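Clindixについて

Clindixは、二腕マニピュレータのセルを自作するための共同工房です。会員が自宅または工房で機械を組み、配線し、校正し、動作データを取って、壊れた箇所を直すところまでを同じ場所で行えるように設備を揃えています。完成品の販売、受託開発、展示用ロボットの貸出は行っていません。

工房の作業はセルの製作と運用に集中しています。3Dプリンタや旋盤もありますが、位置づけは治具と補修部品を作るための付帯設備です。工作一般を目的とする方には、同じ建物の一階にある木工・金工の共同作業場のほうが向いています。

沿革

前身は、倉庫の一区画を借りて卓上アームを組んでいた個人の集まりです。当初は各自が自宅の机にアームをクランプで固定していました。机の剛性が人によって異なり、同じ動作プログラムを持ち寄っても手先の位置が揃わないため、共通の架台を設計することになりました。これが現在のLillodness架台の初版です。

初版は木製の天板に鋼のアングルを渡した構造でした。季節による天板の反りが校正値に現れたことから、次の版でアルミ押出材の骨組みに変更しました。以後、骨組みの考え方は変えていません。変更が多いのは壁、照明、配線の三点で、版番号の末尾はほぼこの三点の改訂に対応しています。

法人化は、建屋の賃貸契約を更新する際に行いました。名称のClindixは初版架台の図面フォルダ名で、特に意味はありません。

標準セル Lillodness

会員が製作するセルは、Lillodnessと呼ぶ標準図面に基づきます。図面は工房内の共有サーバに置いてあり、会員は自由に改変できます。改変したセルを工房の共用機と同じデータ形式で運用する場合に限り、次の寸法を守ってください。

左右アームの取付基準間隔　595mm
作業面の有効幅　846mm
架台の取付穴ピッチ　25mm

取付基準間隔は、ベース旋回軸の中心から中心までを測ります。取付板の端面で測ると、板の加工誤差がそのまま入ります。過去に板の端面基準で組まれたセルがあり、片腕だけ逆運動学の解が作業面の隅で外れる症状が続きました。原因の特定に時間がかかったため、現在の図面では測定位置に寸法補助線を二重に入れてあります。

アームは前面のレールに取付板を介して固定します。背面固定の案も試作しましたが、リンクが作業面の上を長く横切り、固定カメラの視野を遮るため不採用としました。前面固定では作業者の立ち位置が狭くなります。手動での教示は側面の壁を外して行うか、リーダ側のアームを別の机に置いて行います。

壁は背面と左右の三面です。背景を一定に保つことが目的で、構造上の強度は壁に負担させていません。標準の表面材は淡い灰色の大理石調です。無地の白も使っていましたが、照明が強いときに背景が飽和し、半透明の物体の輪郭が抜けにくくなりました。床側は濃い灰色の大理石調です。明るい床を使う場合は、データの説明欄に床の種別を記入します。

背面の横材と右壁の縦材には、かごやフックなどの吊り具を取り付けられます。課題で使わないときも外す必要はありません。位置を変えたときは、変更後の最初のデータにその旨を記入してください。

作業対象と課題の組み方

課題は日用品の移し替えを中心に組んでいます。袋から器へ、器から袋へ、という単純な指示でも、対象の形と重なり方によって難度が変わります。工房の共用セルで最も稼働時間が長いのは、果物と野菜の模型を使う課題です。腐敗しないこと、寸法が日をまたいで変わらないこと、落としても床を汚さないことが採用の理由です。 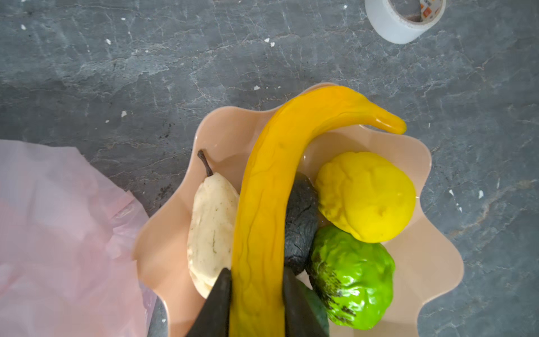
手首カメラの視野。波形の縁のボウルに入れた模型。左右のフィンガの間に、首の曲がった黄橙色のウリの下端がある。

細長く曲がった対象は、把持位置の選び方で結果が分かれます。重心から離れた端を挟むと持ち上げ時に回転し、隣の対象を器の外に押し出すことがあります。教示の際は、挟む位置を一箇所に固定せず、端、中央、首の側を混ぜて記録してください。成功例だけを残す必要はありません。失敗した試行も、終了理由を付けて同じ場所に保存します。

表面の粗さも把持に影響します。凹凸の深い対象はフィンガの面圧が局所に集中し、光沢のある対象は滑りやすくなります。標準の把持力は対象ごとに変えず、全課題で同じ値を使います。対象別に値を調整した試行は、通常の試行と混ざらないよう別の課題名を付けてください。

器の縁は、フィンガの先端が最も接触しやすい箇所です。縁が波形の器では、同じ高さからの進入でも谷の部分では通り、山の部分では当たります。進入高さは山の側に合わせて設定します。器を床に固定することは認めていますが、固定した場合としない場合で課題を分けます。

グリッパと手首カメラ

グリッパは平行開閉の二指です。フィンガは先細りの黒色で、工房のプリンタで出力したものを標準としています。白や黄のフィンガは対象と色が重なりやすく、共用セルでは使いません。先端の摩耗は目視では判断しにくいため、交換は稼働時間で管理しています。

手首カメラは、フィンガの先端が視野の下側に必ず入る角度で固定します。先端が見えない配置では、画像から把持の直前と直後を区別できません。固定ねじには緩み止めを塗布し、角度の調整後は締結を2回確認します。1回目は締めた直後、2回目は全関節を可動範囲の端まで往復させた後です。

ケーブルは手首の外側に輪を作って逃がします。輪を小さくするとコネクタの根元が先に傷み、大きくすると器や吊り具に掛かります。適正な長さは図面の配線ページに記載しました。図面と異なる型のコネクタを使う場合は、手首を最大まで回した姿勢で余長を確認してください。

柔軟物の扱い

薄いフィルムの袋は、この工房で最も失敗の多い対象です。袋は試行ごとに形が変わり、同じ初期状態を再現できません。さらに半透明のフィルムは対象を覆いながら透かすため、画像上では見えている物体に、フィンガが直接届くとは限りません。
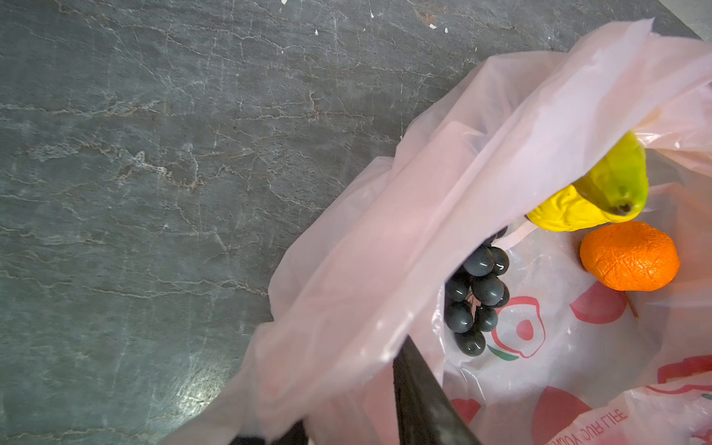
開いた袋の口とフィンガ。ブドウの近くまでフィルムの折り返しが掛かっている。

袋から取り出す課題では、進入方向をあらかじめ規定していません。口の向きを見て操作者が決めます。片腕で口を保持し、もう一方の腕で取り出す方法が基本ですが、口が十分に開いている場合は片腕だけで行っても構いません。どちらの方法で行ったかは、課題名の接尾辞で区別します。

フィルムを対象と一緒に挟んだ場合は、その場で開き直してよいことにしています。開き直しの動作は、後段の学習で回復動作として利用できるためです。袋を破った場合は試行を終了し、袋を交換します。伸びた袋を使い続けると口が自然に開いた状態に近づき、課題の難度が下がります。

印刷のある袋も使用できます。フィルムの重なりを通すと印刷は裏返って見えたり、対象の一部のように写ったりします。自動ラベルの誤りはこの部分に集中するので、印刷のある袋を使ったデータは人手での確認を必須としています。

自宅での製作

会員の多くは自宅にもセルを置いています。自宅用の図面は標準図面から壁と吊り具を省いたもので、必要な寸法は同じです。机に載せる場合は、机の天板にではなく、架台の下枠を介して脚に荷重を渡してください。アームを二本同時に加速させると、軽い机は横方向に動きます。

電源は左右のアームで分けます。一つの電源から分岐した構成では、片腕が急停止したときの電圧変動で、もう一方の腕の制御基板が再起動することがあります。非常停止は二系統を同時に切る配線とし、ソフトウェアを経由させません。この点は自宅用の図面でも省略できません。

前面レールの周囲には、基板、配線、工具が集まりがちです。基板は取付板の横に置くと配線が短くなり、状態表示灯も作業位置から確認できます。ただし切粉や導電性のくずが出る作業の前には、必ず基板を外すか覆いを掛けてください。

騒音は減速機よりも架台の共振による分が大きく、下枠にゴム脚を付けるだけで変わります。夜間に稼働させる会員には、加速度の上限を下げた設定ファイルを配布しています。この設定で取ったデータは動作速度が異なるため、工房の共用データには統合しません。

共用セルの運用

工房の共用セルは予約制です。一枠の開始時に、操作者は原点合わせ、手首カメラの視野確認、床面の清掃を行います。清掃は前の利用者の責任とせず、開始する側が行います。小さなくずが残っていても課題の実行には支障ありませんが、校正用の格子板を置くときには必ず取り除いてください。

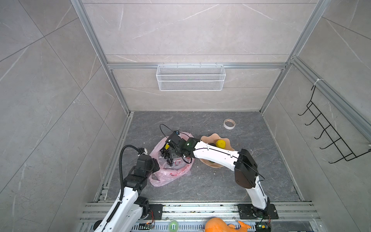 共用セルの作業領域。前面レールに左右のアームを固定した構成。

固定カメラは作業面の全体と左右のグリッパが入る位置に取り付けています。人が手で動かすとすべての会員の校正が無効になるため、位置の変更は事前に申請が必要です。照明の角度についても同様です。

テープ類をセルの床や前縁に置いたままデータを取ることは認めています。対象以外の物を完全に排除した環境だけで学習した方策は、工具が一つ置かれただけで動作が乱れた例があります。置く場合は可動範囲の外とし、アームが接触した試行はその時点で終了してください。

片腕しか使わない課題でも、もう一方の腕の電源は切りません。電源を切ると関節が自重で下がり、作業面に干渉します。使わない腕は課題ごとに定めた待機姿勢に置きます。待機姿勢は固定カメラの視野に入っても問題ありませんが、対象の真上は避けます。

Dellikについて

データの記録と整理には、工房で保守しているDellikを使います。左右の関節角、グリッパ開度、手首カメラと固定カメラの画像を同じ時刻基準で保存し、試行ごとに課題名、終了理由、備考を付ける道具です。動作の生成や学習の機能はありません。

時刻基準は記録用の計算機の単調時計に統一しています。カメラ側の時刻は参照しません。初期の版では画像ごとにカメラの時刻を採用しており、再接続のたびに基準がずれました。この時期のデータは共有サーバに残っていますが、変換済みのものだけを使ってください。

備考欄は自由記述です。後で検索する会員のために、対象の名称は工房の一覧表にある表記を使います。一覧表にない対象を持ち込んだ場合は、先に表へ追加してから記録を開始してください。名称に迷うもの、たとえば濃い緑色の実のように種類を特定しにくい模型は、色と形による表記で登録します。

Kadrićとの関係

建屋の所有者であるKadrićは金属加工の事業者で、Clindixの架台部品のうち、取付板と下枠の加工を引き受けています。資本関係はありません。会員は工房の標準図面に基づく部品を同社に直接注文できますが、改変した図面については加工の可否を個別に確認してください。

同社の加工場への立ち入りは、注文の有無にかかわらず認められていません。部品の受け取りは工房側の棚で行います。寸法不良の連絡は、測定箇所と測定器の種類を添えて工房の窓口へ送ってください。窓口から同社へまとめて伝えます。

会員種別と利用の条件

会員には、共用セルを使う会員と、図面および部品の共同購入だけを利用する会員の二種があります。共用セルの会員は、初回の利用前に安全講習を受ける必要があります。講習では、非常停止の操作、可動範囲への立ち入り、挟まれたときの手順を実機で確認します。自作機の経験がある方も免除されません。

共用セルで取得したデータは、会員間で共有することを原則とします。個別の研究や製品に関わる対象を持ち込む場合は、予約時に非共有の区分を選んでください。非共有の枠は共有の枠が埋まった後に割り当てます。

標準図面に対する改訂案は毎年6月にまとめて検討します。締切後に届いた案は翌年に回しますが、非常停止、電源、可動範囲に関する不具合だけは随時改訂します。改訂案には、変更前後で同じ課題を実行した記録を添えてください。記録のない提案は保留とします。

見学と問い合わせ

見学は予約制で、共用セルの稼働中に行います。稼働中のセルには近づけないため、側面の透明な仕切り越しの見学になります。撮影はできますが、非共有の区分で予約されている時間帯は遠慮していただきます。

部品の選定、配線、校正に関する質問は、会員でない方からも受け付けています。質問には、使用しているアームの型、架台の図面または寸法、症状が出たときの姿勢を記載してください。動画だけの問い合わせには回答できない場合があります。回答は窓口の担当が順に行い、同じ内容の質問が続いたときは、標準図面の注記に反映します。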